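과자 상자가 식탁에 올라오기까지

클래소프에서 태트스테드로 넘어가는 길가에 방 세 개짜리 공동 숙소가 있다. 투숙객이 함께 쓰는 식탁에는 늘 과자 상자가 하나 나와 있고, 누구나 집어 먹을 수 있다. 돈을 받는 통도, 이름을 적는 종이도 없다. 이 집을 꾸리는 린지 포크너는 상자를 채우는 일을 매주 직접 한다. 일요일 오후에 상자를 비우고, 남은 것을 살핀 다음 다시 담는다. 기자가 찾아간 날도 그 일을 하는 날이었다.

포크너가 처음부터 상자를 쓴 것은 아니다. 처음에는 유리 사탕 그릇이었다. 보기에는 좋았지만 낱개 사탕 말고는 들어가는 것이 별로 없었다. 긴 과자를 꽂아 두면 그릇이 기울었다. 그다음은 등나무 바구니였는데 부스러기가 틈에 끼어 청소가 번거로웠다. 뚜껑 달린 양철통도 써 보았다. 이번에는 손님들이 뚜껑을 열지 않았다. 닫힌 통은 주인의 것이라고 여기는 모양이었다. 일주일이 지나도 양이 그대로인 것을 보고 포크너는 통을 찬장에 넣었다. 지금 그 통에는 단추와 실이 들어 있다.

종이 상자로 바꾼 것은 장을 본 물건을 옮기다가 그대로 식탁에 올려 둔 뒤부터였다. 저녁이 되기 전에 손님 두 명이 과자를 꺼내 갔다. 그때부터 포크너는 뚜껑 날개를 접어 넣거나 잘라 낸 상자를 쓴다. 너무 깊은 것은 피한다. 손을 넣었을 때 손목까지 잠기면 바닥에 있는 것은 끝까지 남는다. 상자가 눅눅해지거나 모서리가 벌어지면 접어서 재활용으로 내놓고 다음 것을 쓴다. 따로 사는 일은 없고 가게에서 얻어 온다.

상자에 담는 과자는 대부분 낱개 포장이다. 여러 사람이 손을 넣는 상자에 뜯은 봉지를 두지 않는다는 것이 이 집의 오래된 규칙이다. 큰 봉지를 뜯었다면 방으로 가져가거나 찬장 아래 칸에 있는 집게로 집어 이름표를 붙여 둔다. 집게는 빨래집게를 쓴다. 과자 봉지용으로 나온 납작한 집게도 있었으나 하나둘 사라졌고, 빨래집게는 아직 그대로 있다.

장은 두 군데에서 본다. 태트스테드의 프렌더가스트 상점에서는 초콜릿과 견과류 바를 사고, 클래소프 시장 안쪽의 작은 수입 식품점 이마리에서는 쌀과자, 매운 과자, 젤리, 말린 과일을 산다. 이마리의 과자는 글자를 읽을 수 없는 것이 많다. 포크너는 처음에 맛을 몰라 점원에게 하나씩 물었고, 지금은 봉지 색으로 기억한다. 같은 회사에서 봉지 색을 바꾸면 다시 물어야 한다. 한번은 단 과자로 알고 산 것이 말린 생선이었다. 그 주에는 말린 생선이 가장 먼저 없어졌다.

포크너가 한 번에 사는 것은 많아야 24개다. 더 사면 상자 위로 쌓이고, 쌓인 것은 식탁에서 떨어진다. 영수증은 부엌 달력 뒤에 모아 둔다. 지난해 봄부터 모은 것을 세어 보니 179장이었다. 과자만 산 영수증은 아니고 우유와 전구, 세제가 섞여 있다. 숙박비에 과자 값을 따로 붙이지는 않는다. 아침에 내는 빵과 차를 사는 돈에서 함께 나간다.

담는 방법에는 나름의 순서가 있다. 우선 상자를 완전히 비우고 마른행주로 바닥을 닦는다. 젖은 행주를 쓰면 종이가 일어난다. 꺼낸 과자는 식탁 위에 늘어놓고 날짜를 본다. 기한이 14일 안으로 남은 것은 따로 빼 두었다가 맨 마지막에 위쪽으로 올린다. 부풀거나 구겨진 큰 봉지는 뒤쪽 구석에 세운다. 기대어 세울 벽이 있어야 쓰러지지 않는다. 긴 바는 눕히는데, 상자 길이에 맞지 않으면 비스듬히 놓는다. 작은 봉지는 그 사이에 넣는다.

가장 신경을 쓰는 것은 작은 것들이다. 사탕이나 한 입 크기 과자는 상자를 몇 번 뒤적이면 저절로 밑으로 내려간다. 포크너는 종이컵을 잘라 작은 것만 따로 담아 본 적도 있는데, 컵이 넘어져 소용이 없었다. 지금은 그대로 두고 일요일마다 밑에서 꺼내 올린다. 그는 상자를 흔들지 말아 달라는 쪽지를 붙일까 생각했다가 그만두었다. 부엌에 이미 쪽지가 많다. 싱크대에 하나, 냉장고에 둘, 뒷문에 하나가 있다.

초콜릿은 여름에 상자에서 빠진다. 5월 말이면 오후 햇빛이 식탁 끝까지 들어오고, 녹았다가 굳은 초콜릿은 손님들이 손대지 않는다. 그 자리는 비스킷과 쌀과자로 채운다. 견과류가 든 것은 상자 한쪽에 모아 보았지만 하루면 섞였다. 알레르기가 있는 손님에게는 도착했을 때 말로 설명하고, 성분표를 읽을 수 없는 것은 먹지 말라고 한다. 찬장 문 안쪽에는 포크너가 점원에게 물어 적은 과자 목록이 붙어 있다. 색과 맛, 견과류가 들었는지가 연필로 적혀 있다.

식탁보도 상자만큼 손이 간다. 과자 부스러기는 무늬가 많은 천에서 눈에 잘 띄지 않아, 저녁마다 털어야 한다는 사실을 잊기 쉽다. 포크너는 밝은 민무늬 천도 써 보았는데 차 얼룩이 금세 보여 이틀에 한 번꼴로 빨아야 했다. 결국 진한 색으로 돌아왔다. 천은 뒷마당에서 털고, 비가 오는 날에는 작은 솔로 쓸어 쓰레받기에 담는다. 빨 때는 찬물에 담갔다가 뒤집어 넌다. 다림질은 가장자리만 한다.

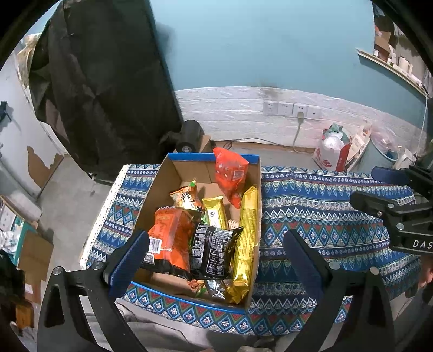 상자를 채우는 일에도 취향이 드러난다고 아티에노 르웨야무는 말한다. 자기라면 단것과 짠것을 절반씩 나누고 가운데에 종이로 칸막이를 세우겠다는 것이다. “저녁에 짠 과자가 먹고 싶은데 손에 잡히는 것마다 초콜릿이면 결국 아무것도 안 먹게 돼요. 칸막이가 있으면 불을 켜지 않고도 찾을 수 있고요.” 그는 큰 봉지도 상자에 넣지 말고 옆에 두는 편이 낫다고 했다. 큰 것이 들어가면 작은 것이 보이지 않는다는 이유에서다.

포크너는 칸막이에는 반대한다. 한 번 해 보았는데 한쪽이 먼저 비면 사람들이 상자 전체가 비어 간다고 생각했다. 섞여 있을 때는 다른 것을 집어 갔지만 칸이 나뉘니 그냥 돌아섰다. 큰 봉지에 대해서는 의견이 반쯤 같다. 식탁이 넓다면 밖에 두겠지만 아침에는 접시와 주전자가 놓여야 한다. 큰 것이라도 상자 안에 세워 두면 차지하는 자리가 줄어든다.

손님이 가져온 과자도 상자에 들어간다. 베네딕트 렌츠는 묵을 때마다 감초 사탕을 한 줌 넣고 간다. 감초 사탕은 좋아하는 사람과 싫어하는 사람이 뚜렷해서 몇 주씩 남기도 한다. 포크너는 그것을 버리지 않고 날짜가 될 때까지 계속 위로 올려 준다. 게르게이 퓔뢰프가 두고 간 양귀비씨 과자는 하루도 가지 않았다. 직접 구운 것은 상자에 넣지 않고 접시에 따로 담아 덮개를 씌운다. 접시 옆에는 구운 날을 적어 둔다.

없어지는 순서는 해마다 비슷하다. 짭짤한 쌀과자와 초콜릿 바가 먼저 나가고, 말린 과일이 그다음이다. 시리얼 바는 아침 일찍 떠나는 손님들이 주머니에 넣어 간다. 포크너는 이것을 일부러 넉넉히 둔다. 첫 버스는 아침 식사 전에 서고, 종점까지 가는 동안 문을 연 가게가 없다. 은박에 싼 작은 과자는 무엇인지 알 수 없어서인지 늘 뒤에 남는다. 하나를 뜯어 접시에 올려 보이면 그날 안에 줄어든다.

집에서 같은 상자를 두려는 사람에게 포크너가 권하는 것은 간단하다. 얕은 상자를 고르고, 처음에는 절반만 채운다. 2주 동안 무엇이 남는지 보고 나서 다음 장을 본다. 식구들이 좋아한다고 말하는 과자와 집어 가는 과자는 자주 다르다. 어린아이가 있는 집이라면 딱딱한 사탕은 빼고, 개가 있는 집이라면 상자를 식탁 가장자리에서 멀리 둔다. 향이 강한 것은 봉지째 한 번 더 싸 두면 옆의 비스킷에 냄새가 배지 않는다.

오후 네 시가 조금 지나 담는 일이 끝났다. 포크너는 빼 둔 비스킷 두 개를 위에 올리고, 찢어진 포장은 골라 차와 함께 내놓았다. 다음 주에는 프렌더가스트 상점에서 주문한 생강 비스킷이 들어온다고 한다.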